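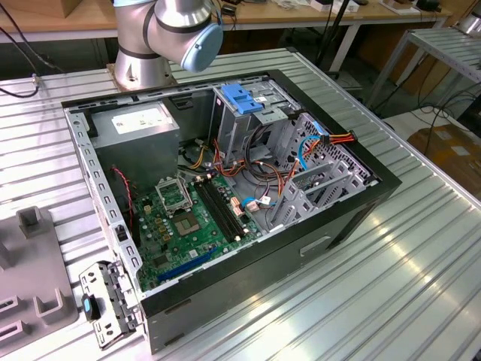 The work cell at Fasville, with a desktop computer opened for a session.

Participants wanted: robot disassembly study

Fasville is looking for 37 adults to take part in a study of how people teach a robot arm to take apart used desktop computers. We are comparing two teaching methods. In the first, you guide the arm with a handheld controller. In the second, you mark the next grasp point on a screen and the arm plans its own motion. We want to know which method gives us demonstrations that a learning program can use, and which one people find less tiring.

The study is led by Esi Wumbei. Sessions are run by Ekkachai Kamolrat and Chutima Noiphan.

What you will do

Each session lasts 60 minutes. You will work on one computer case, lying on its side with the interior open. The tasks cover the power supply, the drive bay and the cables between them. Cables are the part we know least about — they bend and shift, and our earlier trials at Kamurden left them out.

You will attend 4 sessions, normally over two weeks. The first one is mostly practice and does not count toward the results.
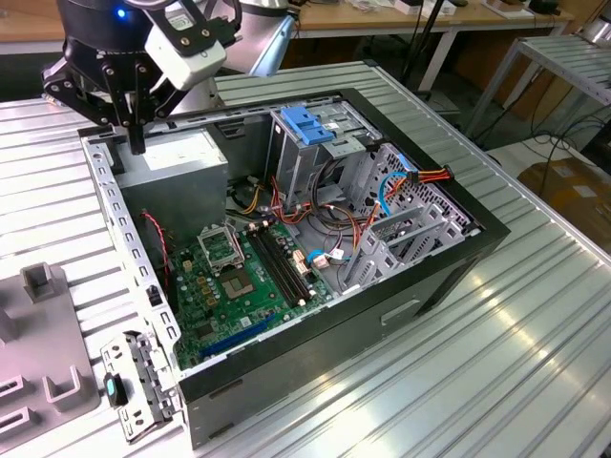 Who can take part

You must be 18 or older and able to sit at a desk for an hour with short breaks. You need normal or corrected vision and the use of both hands. No experience with robots or computer repair is required. If you have worked with robot arms as part of a job, please tell us when you apply, as we are keeping that group separate.

Employees of Takács and members of their households cannot take part. 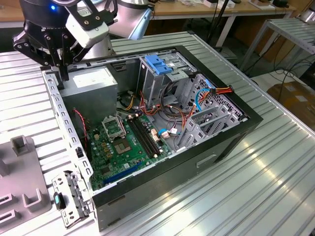
Pay and travel

You will be paid by gift card at the end of each session, including the practice session. If you stop early, you are still paid for that day. We cover bus fare from Curkuvbridge with a receipt. Parking is free.

Safety and your data

You will sit outside the reach of the arm. A staff member stays in the room and can stop the robot at any point — so can you, without giving a reason.

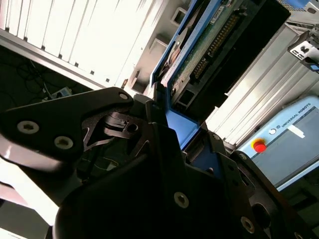
We record the motion of the arm, video of the workspace and your answers to a short questionnaire. We do not film your face. Your name is stored apart from the recordings, and you may ask us to delete your data until the end of July.

How to apply

Write to Chaiwat Limsakul at the Fasville study desk with your name, a phone number and the times of day that suit you. Please apply by 4/28/22. Questions about consent or data go to Jarlath Mulligan at the same desk.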